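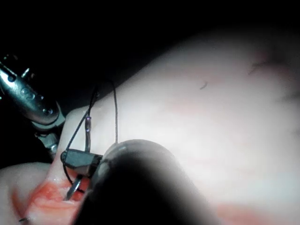
## The Fourth Stitch

"Needle's in the jaw," I said. "Point's over the red patch. Thread's behind you."

"Behind me where?"

"Coming down in front of the tissue. Black strand. Don't go right or you'll catch it."

Priya didn't go right. She had her eyes shut, which she swore helped, and her hands floated in the controls as if she were playing a very slow piano. I was on the wrist view, and from the wrist view everything is enormous. The tip of your own gripper is a great dark boulder, the needle is a silver hook the size of a banana, and the tissue goes up and away like a snowy hillside at night. I loved it. I had loved it since the first club evening in May, when Yolanda Lozano sat me down at the screen and said, "Well, go on, touch something," and I moved the arm a hair's breadth and yelped so loudly that they heard me in the canteen!

The Uvdale Cup asked for a line of stitches, tied, with nobody's hands inside the box. The computer could help as much as you could teach it to. Our computer was called Estis and it was good at exactly one thing, driving a curved needle round on its own curve. It had 800 practice drives to learn from, and I had done so many of them that I was doing them in my sleep, turning my wrist under the duvet.

Finding the thread again afterwards was our job, and thread is awful. It loops, it hides behind the metal, it lies there looking like a bit of fluff, and then a bit of fluff lies there looking like thread.

"There's a dark curl out on the right," I said. "Short one. Ignore it."

"Is it ours?"

"Ignore it!"

Priya laughed and her hands shook, and on my screen the whole hillside trembled.

"Breathe," said Yolanda from the back. She was marking first-year homework and hadn't looked up. "The Lamptey lot took eleven minutes over their knot last year, and they still got a cup of tea afterwards."

So we breathed. Tom read out the clock. He had 200 seconds on it for this stitch, and he read them in a soft, flat voice like a man announcing trains, because we'd begged him to stop shouting them.

"Left a touch," I said. "Down. The thread loops under the jaw, so come over the top of it. Lovely. Lovely! Now give it to Estis."

She let go.

This was my favourite part and I've never managed to explain it to my mum. You take your hands away and the room goes quiet, and then the arm thinks – I know it doesn't, but you watch it and tell me – and the needle starts to turn. Every time, I lean in until my nose is nearly on the glass. Every time, I turn my wrist with it.

"Eighty," said Tom.

The point went in by the fold, just where the tissue rolls up on itself. I couldn't see it any more. I could only see the back of the curve sliding after it, bright, then less of it, then hardly any.

"Come on, come on," Priya whispered. Her eyes were open now.

Yolanda had put her pen down. I heard her chair scrape, and then she was standing behind me, smelling of whiteboard pen.

"Sixty-nine," said Tom.

And up on the far side, small as a grass seed, came the point.

"There!" I was on my feet. "There, there, I've got it, go and fetch it!"

Priya was already reaching for the controls.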